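Residents of Brenuma will pay more for their water from January, after the town council approved a new price on the proposal of the water company Osari. For a household of average use, the bill will rise by 24 euros a year.

The decision was taken late in the evening, after a discussion which lasted longer than planned. Osari says it needs the money to replace the old main pipe under Kuipers Street, where there were three serious leaks last winter. During the worst of them, 184 homes had no water until the next afternoon, and the school had to send its pupils home.

The work will be done in two parts. The lower end of the street, from the bridge to the bakery, comes first. The upper end will follow when the ground is soft enough again for digging. In total, around 300 metres of pipe will be changed. 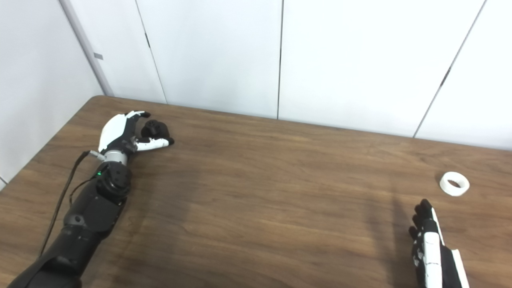 **Yurii Tkachenko**
*Local news reporter*

Not everybody in the hall was happy with the plan. Several people from the Flemer district asked why they must pay the same as the centre, when their own pipes are quite new and no work is planned there. The company answered that it has one network and one price, and that it does not want to change this. A request to delay the vote by one month was refused.

Pensioners with a low income can ask for a reduction. The form will be available at the town hall and must be returned before the first new bill arrives. Families with three or more children already have a lower price, and for them the rules stay as they are.

Osari also reminded residents to read their meters before the end of the year. Last time more than 1,000 households did not send the number, and their bills were made from an estimate. Some of these people later had to pay the difference in one sum - a thing the company says it would like to avoid this time.

Kuipers Street will be closed to cars during the digging, but people on foot will be able to pass on one side. The bus will stop at the market square instead. Shops on the street will stay open, and deliveries will be possible until nine in the morning.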